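Recap Writers and Episode Taggers Wanted - Season 5 Coverage

Votinside publishes episode recaps and a searchable plot index for serialized science fiction. We need two recap writers and one tagger for the fifth season of Loren, starting in October. The work is paid per episode and done remotely.

Recap writers file one text per episode, 1,000 words maximum, in past tense. Each recap covers all plot lines in screen order, names every speaking character on first appearance, and keeps opinion in a separate closing paragraph of no more than 200 words. Drafts are due by 9 a.m. Eastern on the morning after broadcast. Screeners are not supplied for this series, so writers need their own legal access to it.

The tagger works from the finished recap and the episode itself. Tags cover character, location, alliance, death (confirmed or presumed) and callback to an earlier episode. The index currently holds 1,761 entries, and callbacks must link to an existing entry or create a new one.

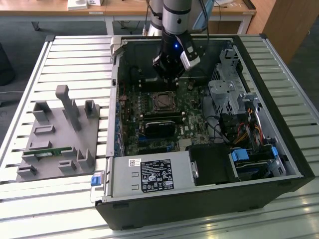
Applicants should have seen all four previous seasons. Knowledge of the Bai and Hando story lines is required for the tagger position, as both run through flashbacks that are out of order and frequently mislabeled by viewers. Writers should be able to tell the two timelines apart without using the index.

Fan fiction authors and forum moderators are welcome to apply. Previous paid work is not required. We do ask that you disclose any fan site you currently run - this does not rule you out, but it affects which episodes we assign.

To apply, send a sample recap of any season four episode and a short note stating which position you want. Taggers should add a tag list for the same episode. Paste everything into the body of the message, as attachments are not opened. Address applications to Digby Lockyer, recaps editor, through the contact form and select "Season coverage" as the topic.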